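Astberg Contraband Inspection Table

The Astberg is a stand-alone table for searching incoming mail, property and packages at jails, prisons and courthouse entrances. It is made by Gelletti and sold in this country through Tilahun, which also handles parts and service.

The table comes in two sections that bolt together on site, so it fits through a standard cell block door. Each section can be used alone in a smaller mailroom. The top is light in color, so that powder, blades and folded paper show up against it. It wipes clean with the disinfectants most facilities already stock.

What it does

Officers sort items at one end, search them in the middle and pass them out at the other end. A lockable drawer under the right section holds seized items until they are logged. The drawer takes standard evidence bags laid flat and opens with a two-key lock – one key for the officer, one for the shift supervisor.

Specifications

Load: up to 900 pounds, evenly spread
Leg height: 7 settings, set with a hex key
Drawer keys: 5 sets supplied
Warranty: 7 years on frame and legs, one year on the drawer lock
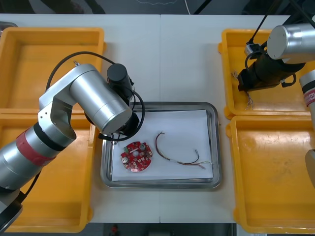 Delivery and setup

Tables ship flat on a pallet. Two people can put one together with the tools in the box. Tilahun can send an installer, but the installer has to be cleared by your facility first, so please allow time for the background check. Orders placed now ship in July.

Replacement locks are sold only to the agency named on the original order. Send the request on letterhead with the serial number from the plate under the left section.

Sales contact: Heriberto Cortés, corrections and courts desk
Page updated 14 Jun 2022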